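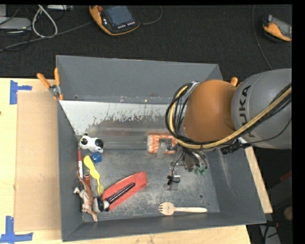
We drove over to the Trelholm open day on 2019-07-23, all 7 of us squeezed into Beat's van, and I'm so glad we went (even with the parking!). Estrella Varela met us at the door with name stickers and very strong coffee, then took us through the halls at a nice, slow pace.

My favorite stop was the sorting room. I love a big gray bin with a bit of history in it, all scratches and dusty smears along the bottom, and I could have stood there all afternoon looking at the odds and ends. There was a glossy white toy with black patches lying on its side, and farther back something round and long in a cheerful orange-and-white pattern. Urs wanted to know where the toys come from, and Estrella said people in the offices bring them in from home, mostly in September after the big closet clean-outs.

Lunch was soup and rye bread in the yard. Bello had two bowls. The next open day is at Hollenstein, and we've already put our names down.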